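4.2 Bilderleiste Markstead montieren

1. Leiste waagerecht anhalten und die Bohrlöcher im Abstand von 60 cm anzeichnen.
2. Löcher bohren, Dübel einsetzen und die Leiste verschrauben.

Achtung: Vor dem Bohren die Wand auf Leitungen prüfen.
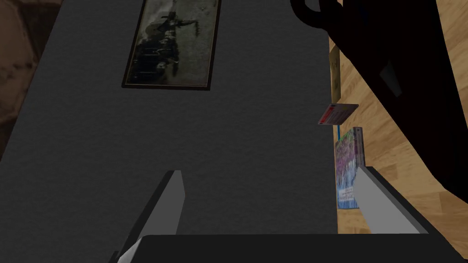
Die Aufhänger werden erst nach der Leiste angebracht. Das Bild dazu flach ablegen - ein schmaler dunkelbrauner Rahmen wie hier bietet wenig Platz für Schrauben, daher nur die kurzen aus Beutel 2 verwenden.

3. Aufhänger anschrauben und Seil einhängen.
4. Bild ausrichten und Klemme festziehen.

Hinweis: Ersatzklemmen unter Bestellnummer 287.

Ähnliche Anleitungen
Galerieseil Jiteo kürzen
Wandhaken Nedent

Diese Website verwendet Cookies. Einstellungen | Akzeptieren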